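Search this site Go
Reading time: 10 min
Shares 15 Comments 4

Kitchen drawer

A kitchen drawer is a sliding, open-topped box fitted into a kitchen cabinet and used to store cutlery, utensils, linens, cookware or dry goods. Most are opened by pulling a handle or the edge of the front panel, and run on a pair of slides fixed to the inside of the cabinet. Drawers are found in nearly all fitted kitchens, usually below the countertop, and in many newer kitchens they have replaced the lower cupboards almost entirely.

History

Boxes that slide in and out of a larger piece of furniture are much older than the kitchen as a separate fitted room. For a long time the drawers used by cooks belonged to loose furniture. A work table might have a single drawer under its top for knives and spoons, and a dresser might have a row of them above its open shelves or doors. Flour, sugar and grain were more often kept in bins, crocks and barrels.

Freestanding kitchen cabinets became popular in the United States in the early twentieth century. They combined a work surface with cupboards, a flour bin and several drawers, and one drawer was often lined with metal to hold bread. The aim was to let one person prepare a meal with little walking back and forth. Writers on household management gave a good deal of attention to the placing of tools, and the shallow drawer directly below the work surface was a common recommendation.

The fitted kitchen, in which cabinets of matching depth and height run along the wall under one continuous countertop, spread widely after the Second World War. In the usual arrangement each base cabinet had one drawer at the top and a door below it. A separate bank of three or four drawers was placed near the sink or the stove. This pattern remained the ordinary one for several decades and is still common in rental housing.

Wide, deep drawers for pots and plates became more usual once metal slides that could carry a heavy load were cheap enough for household furniture. Before that, a large wooden drawer filled with iron pans was hard to pull and wore out its runners quickly.

Local makers also had a part in the change. Truklow, a cabinet shop in Kullthorpe, dropped doors from its standard base units in favor of three-drawer stacks, and its order books show 175 such kitchens fitted before the shop moved to larger premises. Chibuzor Adeyemi, who kept the shop's drawings, noted that customers asked most often for a wide top drawer and two deep ones of equal height. The Ibrahim pattern, named for the joiner who first drew it up for the shop, has a second shallow drawer hidden behind the front of the uppermost deep one.

Construction

A drawer is normally made of five or six parts: two sides, a back, a bottom, and a front. In many kitchens the box has its own plain front, and a separate decorative panel is screwed to it from the inside. This is called an applied or false front. It allows the panel to be shifted a little until it lines up with its neighbors, and it can be replaced without rebuilding the box.

Wooden drawer sides may be solid or made of plywood. Particleboard covered with a thin plastic or paper layer is used in cheaper cabinets. The bottom is usually a thinner sheet held in a groove cut near the lower edge of the sides. In a wide drawer a thin bottom may sag in time, and makers either use a thicker sheet or add a support underneath.

Metal-sided drawers are made from folded steel with the slide built into the side or hidden below it. The sides are thin, which leaves slightly more room inside than a wooden box of the same outer width. Only the bottom, back and front are cut from board, so the parts can be packed flat and put together on site.

Corner joints

The front corners take most of the strain, as each pull on the handle tries to separate the front from the sides. The joints used there vary with cost and age.

Dovetail joints have wedge-shaped tails and pins that lock together. They resist pulling and were once cut by hand. Most are now cut with a router and a jig or by a machine that shapes both pieces at once.

Dowel joints use short round pegs glued into matching holes. They are strong enough for ordinary use if the holes are accurate and the glue is sound.

Rabbet joints are made by cutting a step in the end of one board and setting the other board into it. They are quick to make and are normally held with glue and nails or staples. Stapled corners tend to be the first to open in an overloaded drawer.

Slides

The oldest type of support is a plain wooden runner. The drawer side rests directly on it and slides by wood rubbing on wood. A wooden runner costs little and can be repaired easily, but it swells in damp weather and sticks. Rubbing candle wax or soap along the runner is a traditional remedy.

Roller slides have a small plastic wheel on each rail. They are inexpensive and quiet, and were fitted in large numbers of kitchens in the second half of the twentieth century. Most open to three-quarters of their length, so the back of the drawer stays under the countertop.

Ball-bearing slides have two or three steel sections that pass along rows of small balls. A full-extension slide lets the whole box come clear of the cabinet, and items at the back can then be lifted straight up. Slides are sold by length and by rated load. The rating assumes that the weight is spread evenly and that both slides are level and parallel.

Undermount slides are fixed beneath the box, where they can't be seen when the drawer is open. They usually include a catch that lets the drawer be lifted off and removed for cleaning. The sides have to be made to a closer size than those of a side-mounted drawer, and a box that is slightly too wide will not run.

Many modern slides have a damper that slows the drawer during the last part of its travel and a spring that draws it shut. Others have a push-to-open catch, used where there is no handle. The two functions work against each other to some extent, and slides that offer both are more expensive.

Fronts and handles

An overlay front covers the edges of the cabinet. An inset front sits inside the opening, flush with the cabinet face, and needs an even gap on all sides. Inset fronts show any movement in the wood and have to be fitted with more care.

Handles may be knobs, bars or cup pulls. One central handle is enough for a narrow drawer. On a wide one, two handles were formerly the rule, although a long single bar is now just as common. Handleless fronts have a beveled top edge, or a channel behind the front into which the fingers can reach.

Layout and use

Kitchen planners generally suggest storing things close to where they will be used. Cooking utensils are placed near the stove, knives near the main work surface, and cutlery near the table or dishwasher. Heavy pans go in a low drawer, and light items in an upper one.

Shallow drawers suit objects kept in a single layer. Deep drawers suit things that stack or stand upright, such as saucepans, mixing bowls and plates. Plates in a drawer are often held by pegs set in a perforated base. Lids are harder to place, and some cabinets have a narrow side compartment for them.

Dividers range from a loose cutlery tray to fitted inserts that fill the whole box. Provex, an insert sold by Truklow, used slotted strips along the front and back so that the partitions could be moved without tools. Nonslip mats are laid under trays and dishes to stop them from sliding when the drawer is opened.

Most homes also have a drawer with no single purpose, known in American English as a junk drawer. It usually holds string, batteries, tape, spare keys and similar items.

Comparison with cupboards

A drawer brings its contents out to the user, while a cupboard requires the user to reach in. For people who find bending or kneeling difficult, this is a considerable help, and accessible kitchen plans often call for drawers in place of low shelves.

Drawers cost more than a door and shelf of the same width. They need more parts and more fitting time, and the slides take up some of the interior. A stack of drawers can't easily go under a sink, although U-shaped boxes that pass around the plumbing are made for this purpose. Abimbola Ogbonna's survey of older apartments in Kullthorpe put the added cost of changing a doored base unit to drawers at around 400 dollars, with new slides making up the largest share of the materials.

Safety

Low drawers can be reached by small children, and latches are available that stop the box after a short distance until a catch is pressed. Drawers that hold knives are better placed higher up or fitted with a lock. A heavy drawer can also pinch fingers as it closes, though dampers have made this less frequent.

A freestanding unit may tip if several loaded drawers are opened together. Fitted base cabinets are screwed to the wall and to each other, which prevents this. Some freestanding units have an interlock that allows only one drawer out at a time.

Care and repair

Crumbs and grease gather on slides and can make them run roughly. The usual treatment is to remove the drawer, wipe the rails with a dry cloth and check that no screws have worked loose. Oil attracts dust, and makers of ball-bearing slides often advise against adding any.

A front that has dropped at one side can normally be corrected by loosening the screws from inside, setting the panel straight and tightening them again. Metal-sided drawers have adjusting screws or a small wheel for this. Where screw holes in particleboard have become too large, they can be filled with a glued dowel and drilled again. 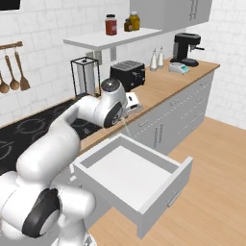

A sagging bottom can be turned over if it slides freely in its groove – the curve then faces upward and the weight of the contents presses it flat again. Bottoms that have split or come out of the groove should be replaced with a thicker sheet, with the groove widened to match. Worn slides are replaced in pairs, using the same length and the same mounting position as the old ones where possible.

Last edited 23rd October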